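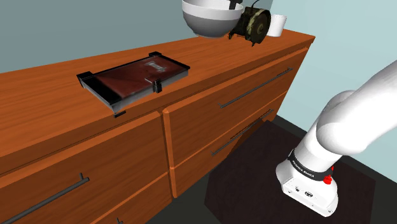 Dresser test room in the simulator, arm in front of the drawers

Home | Lists | Archive | Search | Thread index

Category: Planning and Control

Re: [sundach-users] Planner stalls on drawer handles
Aug 6, 2020

> We run Pusteck 6 against the dresser room and the planner
> times out on the lower right handle. The upper right one is fine.
> I raised the limit to 2,000 samples and it made no difference.
> Is the collision mesh too coarse?

The mesh is fine. I loaded the same room here and got the same stall. The problem is the start pose — with the flange pointing down over the rug, the sampler keeps trying elbow positions that run into the drawer fronts.

Two things to change in the Bridden config:

1. Set the handle approach to follow the bar direction. The default assumes the bar is square to the base.
2. Raise the padding on the dresser body to 10 mm and leave the handles at zero.

With both set, I get a path to the lower handle in 175 samples. The tray and the bowl on top can stay in the collision world.

I haven't tried this with the Lapointe solver. If you use it, please post your log.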